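Chapter 4
Two Arms, One Bench

By the end of the last chapter you had one arm bolted down and waving at you, and I hope you enjoyed that as much as I did. I ran mine alone from September until the holidays before I got greedy and wanted a second. The shared shop at Brirkitz let me have the long table by the window, and that's where everything in this chapter was built.

Two arms are more than twice the bother of one! They can reach the same spot, so they can hit each other, and my first pair did exactly that when I skipped the spacing step (the dent is still in the Fulline rail). We'll start with mounting, then wire both arms to one Kado board, and only then let them pick things up. Set aside roughly 24 hours of bench time, spread over as many evenings as you like.
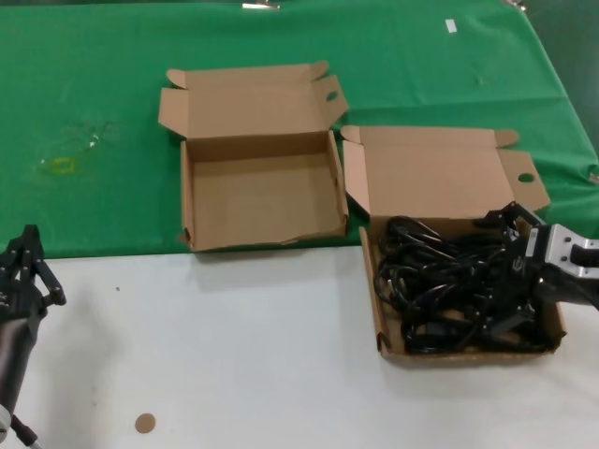

Cables are my favorite first job for a pair of arms. A block sits still and has one good place to grab it, but a cable bends, slides and takes its neighbors along. You don't need anything fancy to practice on: two cardboard boxes with the lids folded back, one full of tangled black cables and one empty, will keep you busy for weeks. Start with one gripper down in the pile and the other held open on the far side – we'll write that pose into the code in section 4.3. Keep your speed setting at 99 or lower until then.

© Rosales Workshop Books, 29 Dec 2021 | Contact | Back to top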